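Smaller dinners, 2 fewer blood pressure pills: Herkgate study reports first numbers

July 3, 2023

HERKGATE — A diet program run out of the Herkgate clinic has put out its first results, and they are better than staff expected. 396 adults signed up, all of them with high blood pressure, most of them also overweight. Followed for 13 months. No special foods, no shakes, no gym.

The plan is called Vestolero. People eat their main meal at midday, keep the evening meal small and cut back on salt. A nurse calls every two weeks. That's pretty much all of it.

Average weight loss was 6 pounds. Not huge, and the clinic isn't claiming it is. The blood pressure readings are what got attention — the top number came down enough in one group that doctors took them off two of their daily pills. How big that group was will be in the full report, due in October.

"Six pounds doesn't sell books," said Lesego Le Roux, who leads the study. "But I have patients who lost forty and gained back fifty. I'd take the six."

Le Roux said the phone calls may matter more then the menu. People who missed several calls in a row tended to drift back to late, heavy dinners.

Not everyone is sold. Alžběta Kováčik, a kidney doctor at Wyss hospital, pointed out there was no comparison group in the first round. Some people would of improved anyway, she said, just from having their pressure checked so often. She also wants to see lab work on potassium, as some of the patients switched to salt substitutes on their own. Those can be risky for people with weak kidneys or on certain drugs.

A second round is planned with a comparison group. Osska, the regional health fund, is paying for it.

Anyone on blood pressure medicine should talk to their doctor before changing a dose, both Le Roux and Kováčik said. Same goes for salt substitutes.

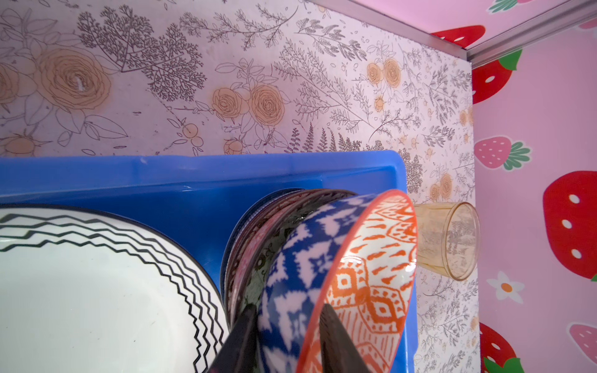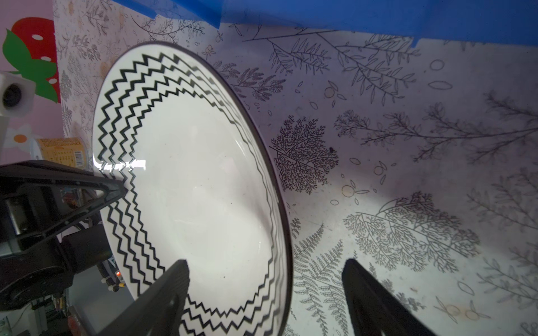 How to sign up

Adults 18 and over with a high blood pressure diagnosis can apply at the Herkgate clinic front desk. Bring a list of current medicines. Calls are free, visits too. Sign-up stays open until all the places are filled.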